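Folding robots learn from their own fumbles

March 2019

I've been itching to write this one up since before Christmas, and now that the Gastar group has let its numbers out I finally can. If you follow this page you'll know I have a soft spot for laundry robots. They are slow, they are fussy, and a pair of football shorts can defeat them completely. So when Yanti Wibisono rang to say her team had got a two-armed set-up folding small sports kit with a lot less human help, I put the kettle on and asked her to start from the beginning.

The usual way to teach a robot this sort of job is to have a person steer the arms through it again and again, then train a program to copy what the person did. It works up to a point. Trouble is, people who are good at folding don't make many mistakes, so the robot never sees what to do when a corner slips or a waistband springs back. It gets one thing slightly wrong and then carries on folding thin air (I've watched this happen, and it's oddly sad).

Gastar's idea, which they call Tratance, is to keep the bad bits in. The operators record a fold in the ordinary way, and then they're asked to spoil it halfway through: let go early, pinch too many layers, drag the cloth a bit sideways. After that they have to rescue it without starting again. The rescue gets its own label, so the program learns it as a separate skill and can call on it whenever things look wrong.

They collected 1,036 recordings for the main set. Of those, 93 were thrown out, mostly for boring reasons like an arm losing its connection or an operator sneezing and dropping everything. Yanti says the sorting took longer than the recording, and she'd quite like never to look at a pair of shorts again.

Each arm ends in a simple gripper with two long fingers and no fancy fingertips, and the work is done on a padded grey surface with a bit of give in it. The give matters a lot, apparently! On a hard bench the fingertips skate over thin fabric, but on something soft you can press down slightly and get underneath the edge.
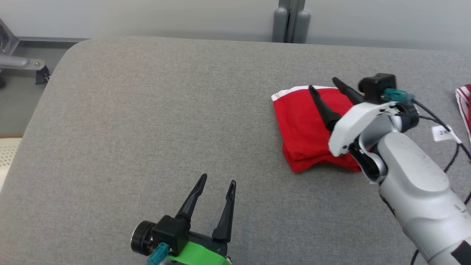 Sutrisno Yeoh isn't convinced that the soft surface should get off so lightly. He wrote to me after reading an early copy of the paper, and his view is that a padded top does half the job for the gripper, so the comparison with older results on hard benches isn't a fair one. He'd like to see the same program tried on a plain kitchen worktop before anybody gets excited. He also wondered how it would cope with something slippery, like a lined running jacket, and I must say I wondered that too.

I put both points to Yanti and she took them well. The hard bench test is on the list, she told me, and they did compare like with like in one respect, because the old copy-the-human method was run on the very same padded surface with the very same clothes.

And the result of that? Over 1,000 trial folds, Tratance finished 853 with the garment flat and inside the size limit they'd set. She wouldn't give me the exact figure for the older method until the final version of the paper is out, only that it was "well short" and that nearly all of the gap came from folds that went wrong in the middle. I pushed a bit, I got nowhere, and we moved on to talking about waistbands.
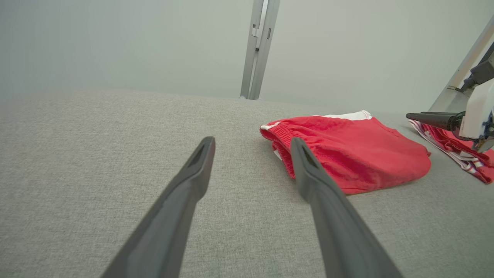
Elastic is the real villain, you see. A gathered waistband wants to pull itself back into a bunch, and if the fingers close on it a touch too high the whole fold opens up again. The team ended up making a separate batch of rescues just for waistbands, recorded in December when the building was quiet, and Yanti reckons that batch did more good than anything else they tried. Striped things gave them some bother as well, though she thinks that was down to the vision side and has nothing much to do with the method.

Speed is still a weak spot. It takes its time, and a rescue makes it slower again, so don't go clearing a space next to the tumble dryer just yet. The program also sometimes decides that a perfectly good fold needs rescuing and picks it apart, which must be maddening to sit through.

Next up is a trial with the Jenine people, who have a different pair of arms and have agreed to run the same recordings without any changes. If the skill carries over, that would be the bigger story for me. I've asked for a seat at the back when they do it, and the kitchen worktop test is meant to happen in the same week.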